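私たちについて｜Irkamard 研究チーム

こんにちは、Irkamardでロボットの手先まわりを見ているEmbla Dalenです。チームは五人、机はもう少し多め。やっているのは、双腕ロボットに食器の片づけを覚えさせる研究です。地味でしょう？　でもこれがやってみると奥が深くて、私はもうすっかりはまっています。

きっかけはMatilde Pinheiroの「お椀って、持つ場所で全部決まるよね」というひとことでした。縁をつまむのか、内側に指を入れるのか、傾けたまま運ぶのか。それまで私たちは把持と配置を別々に学習させていたのですが、彼女の案で、置いたときの姿勢から逆にたどって持ち方を選ぶ方法に切り替えました。社内ではこれを「Zaltuditz」と呼んでいます（発音は人によって違います）。

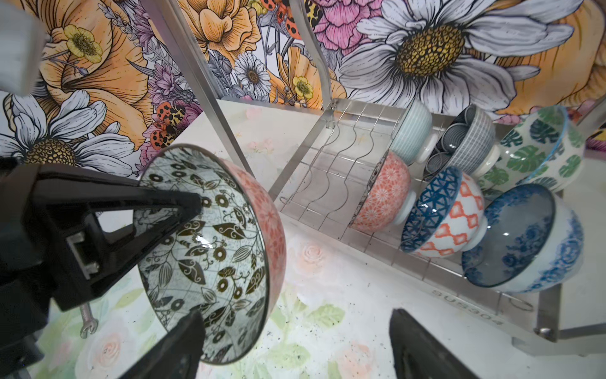 写真提供：Irkamard 研究チーム／手首カメラ映像より

Zaltuditzの中身を少しだけ。まず人が遠隔操作で手本を見せます。今の学習に使っている手本は1223件で、そのうち647件がお椀です。次に、水切りラックの溝に立った状態を目標として、そこへ無理なく届く持ち方の候補を20通り出します。あとは手首のカメラを見ながら、縁の傾きと溝の向きを合わせていくだけ……と書くと簡単そうですが、波形のワイヤーは細いし光るし、お椀の柄はにぎやかだし、画像の担当のYolotzin Villalobosはしょっちゅう画面に顔を近づけてうなっています。

柄ものの食器を選んだのは彼女のこだわりです。真っ白なお椀ばかりで学習させたモデルは、花柄や格子柄が来たとたんに縁の位置を見失いました。だから練習する場所も背景ごと花だらけ！　見学の方にはだいたい最初に壁紙の話をされます。

チームにはConsueloが二人います。Consuelo Lozanoは制御の担当で、腕どうしがぶつからない軌道を書いている人。Consuelo Pachecoは評価の担当で、成功と失敗の線引きにとても厳しい人です。溝に入っていても隣のお椀に寄りかかっていたら失敗。二月の評価では56回続けて失敗なしという記録が出て、さすがのPachecoもその日は何も言いませんでした。ただし、これは一枚ずつ置く課題での話です。二本の腕で同時に進めると、まだ片方がもう片方を待つ時間が長くて、Lozanoが今まさに直しているところです。 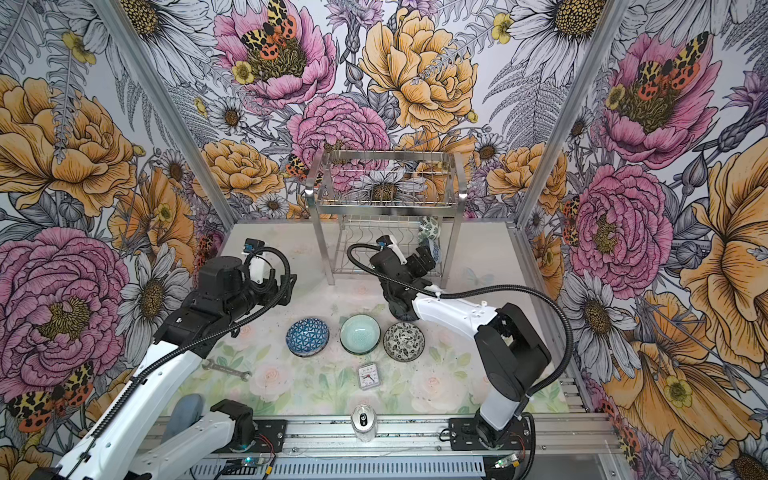 双腕の作業セル。奥が水切りラック、手前に並ぶのがお椀三つ。

次にやりたいのは、重ねたお椀を一枚ずつはがして立てる動作です。指先の形も見直し中で、部品はSomboonという小さな工房と相談しながら作っています。試作が届くと全員が集まってきて、仕事になりません。

研究室はBrimomcombe棟の二階です。見学は午後二時から受け付けています。手法の細かいところを聞きたい方も、お椀の柄について語りたい方も、お問い合わせページからお気軽にどうぞ。返事はたいてい私が書いています。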